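The Table Comes First: A Conversation With Heloísa Camargo

July 2019
By Ankit Kandpal

Heloísa Camargo has her hand flat on the tabletop before she has even said hello. She does this with every table, she tells me, and she has been doing it for 20 years. "Your palm knows if a table has been looked after," she says. "Go on, try it!"

I do try it, and I'm not sure what my palm knows, but the wood is lovely. Camargo makes and restores butcher-block tops at her shop in Maltden, and she has also become the person people call when a shared work table has turned into a dumping ground. She runs short sessions on keeping one in order, and she agreed to do our interview at Guvside, with a few everyday things and a cloth to show me what she means.

Her first love is the wood itself. The tops are joined from strips, and no two strips match, which delights her. "People ask me for an even color and I try to talk them out of it. Look at the cream next to the pink next to the brown. If it were all one shade you'd stop seeing it by lunchtime." She has made more than 200 of these tops and says she can still remember the ones she got wrong. One of them, for a bakery in Rirnau, had to be flattened twice. She still sounds annoyed about it. 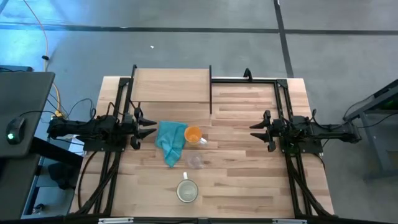
A teal cloth, an orange mug and plenty of bare butcher block.

Then we get to the cloth. Camargo is a great believer in having one cloth per table, in a color you can spot from the doorway. "White gets lost. Gray gets lost. You put down a teal one and everybody knows where it is." She likes a soft one that has been through the laundry many times, and she is not fussy about folding. I ask whether a crumpled cloth bothers her and she laughs. "If it's folded beautifully, people are afraid to use it. I want them to grab it."

The wiping is simple enough. She goes with the strips, end to end, and lifts each thing as she comes to it. "Lift, wipe, put it back. Don't steer around the mug! Everyone steers around the mug, and then there's a ring, and the ring is there in October, and the next October too." For a ring that has already set in, she uses a very fine sandpaper by hand and a little oil afterward, left overnight.

Mugs turn out to be a subject of their own. Camargo owns 100 of them (her sister, Rey, keeps the tally and disapproves), and she has strong feelings about handles. A big, open curve is what she wants, so you can pick the thing up without looking. She also likes a mug to be cheerful. "I'd drink out of a yellow mug every day of my life. You can't be completely gloomy with a yellow mug."
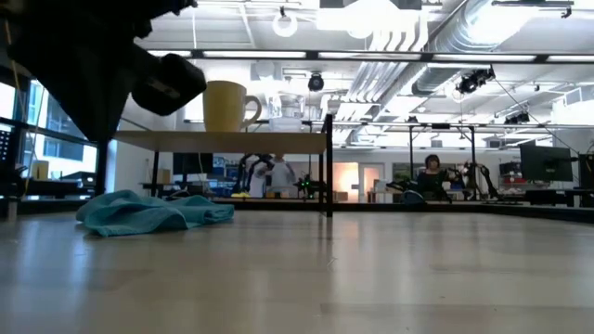 A pale yellow mug on the small table, with the cloth bunched up in the foreground.

She is less romantic about containers, though she has one firm opinion there too – clear sides, always. "If I can't see into it, I'll forget what I put in it. I once kept 700 screws in a tin for years and bought more, because the tin had cookies on the front." She prefers a box with a lid that she can move out of the way in one go, and she sets it next to whatever gets used at the same time.

What about shelves? A small raised one at the back of a table is worth having, she says, provided you treat it as a place to put things for a minute. She likes to see the board empty at the end of the day. "The shelf is where you park things while you wipe. If it's full, where does the mug go?"

By this point I've started thinking guiltily about my own desk, so I ask where a beginner should start. She sends me to the far edge. Drinkware along the back, she says, and the middle kept for whatever you're doing. She is quite happy for the cloth to stay out in the middle between jobs.
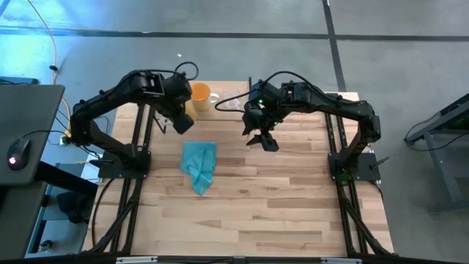 "I don't believe in putting everything away," she goes on. "I really don't. A table with nothing on it looks as if you're waiting for someone to come and take it. I want to see that people use it – they have a drink, they wipe up, they get on with their work." What she minds is the slow creep forward, when the mugs at the back drift toward your elbows and by the end of the week you're working in a space the size of a paperback.

She is fond of knots, too, and won't fill a sound one. A customer once sent a top back over a knot no bigger than a lentil. She kept it, and it is now her own kitchen table. "Best one I ever made," she says, and she puts her palm on the wood again.

Heloísa Camargo's next table-care session is in October at her shop in Maltden. Bring a cloth.

Contact us | © 2019 | Back to top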